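Strachan Study Hymnal, large print
Publisher: Gikinness
Order code: 1362

Hardback, sewn binding, ribbon marker. Texts are set with melody line only; a full music edition is sold separately. Notes after each hymn give its author, metre and scripture sources.

Sold in packs of 50 to churches, house groups and colleges. Single copies can be ordered from December.
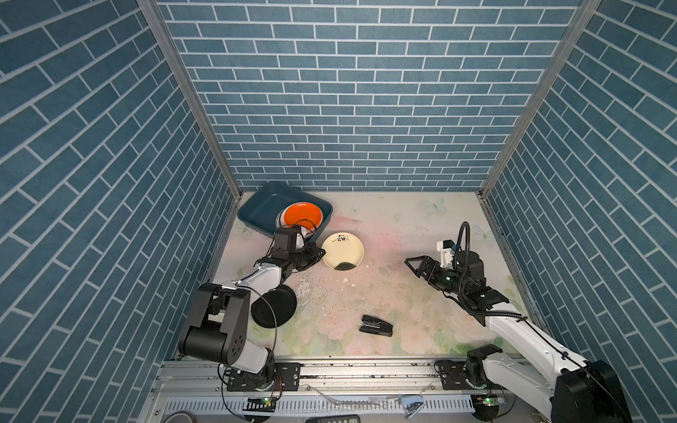 Page numbers match the standard edition – both can be used in the same service. Allow 4 working days for dispatch.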